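How to Read a Holiday-Home Service Charge Before You Sign for the Place

Posted 09/07/2019 by Dario Sorrentino

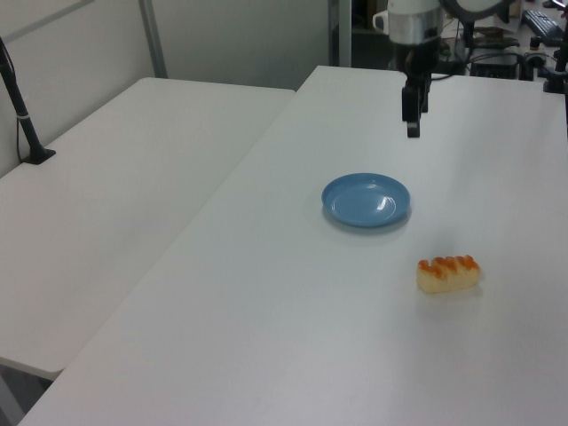 The brochure for a holiday home on a managed resort will tell you the price of the lodge, the distance to the beach and the thread count of the sheets. The service charge lives at the back, in a smaller type, near the map. I bought at Brondberg without reading it properly and have been reading it ever since, mostly in January, when the bill comes. My second place, at Sotetti, went better, and what follows is the method I used there. It needs a pen, a free evening and a clear surface.

Step 1: Ask for the full budget

Ask the sales office for the current year's service charge budget and the last 3 years of actual accounts. You'll be offered a "summary of costs" instead. Take it, say thank you and ask again. At Sotetti this took two emails. At Brondberg I didn't ask at all, so I can't tell you how long it would have taken, though I have a guess.

If the resort hasn't been open long enough to have accounts, get the budget and treat every figure in it as a hopeful one.

Step 2: Work out your share

There are usually two numbers: the total cost of running the place, and the fraction of it that falls on you. The fraction may be worked out by floor area, by number of bedrooms, or equally between all owners. Find the clause in the lease that says which. Then do the sum yourself and see whether it matches the figure you were quoted.

Mine was quoted at £2000 a year. The sum came to £2688. The difference turned out to be the swimming pool, which had a schedule of its own, four pages further on, under "leisure amenities (non-core)". I'd have called it the core, as it was on the front cover.

Step 3: Go through it line by line

Put a mark beside anything you couldn't explain to a sensible relative. The ones I'd look at first are:

Management fee. Is it a fixed sum, or a percentage of everything spent? If it's a percentage, the agent does rather well out of an expensive year.

Grounds. Check whether this covers the whole site or only the bit with your lodge on it. Owners at Drirkine pay towards a golf course that hasn't been built.

Sundries. Ask for a breakdown. A small amount is normal. An amount larger than the insurance is a conversation.

Reserve fund. This is the money put by for roofs, roads and boilers. If the line is blank, the resort hasn't found a way to live without roofs. You'll get a separate bill.

Step 4: Find out what happens to unsold units

On a new site the developer often still owns half the lodges. The lease should say that the developer pays the service charge on those. If it's silent on the point, have your solicitor ask in writing, and wait for the reply before you pay anything beyond the reservation fee.

Step 5: Look for the increase clause

Some charges go up in line with actual costs, some with inflation, and some by "such sum as the manager considers appropriate", a phrase that should have you reaching for your coat. Look for a cap. Look too for the date on which the charge is reviewed, and whether owners are told beforehand or merely thanked.

Step 6: Talk to an owner

Go on a wet weekday. Anyone in residence will be glad of the company. I met a couple called Gökçe on the path behind the Sotetti laundry, and in 9 minutes they had told me more about the drains than the sales office managed in a month. Ask them what they paid last year and what they'd been told they would pay. Ask whether the accounts arrive on time, and whether anyone goes to the owners' meeting.

Step 7: Add it to the rest

Write the service charge on the same sheet as ground rent, council tax or business rates, insurance for your contents, letting commission and the cost of getting there. Set the total against the weeks you expect to use the place, using the number you'd give your bank and not the one you'd give your children.

If you still want it after that, go back to the sales office and haggle over the furniture pack. They can nearly always move on the furniture pack.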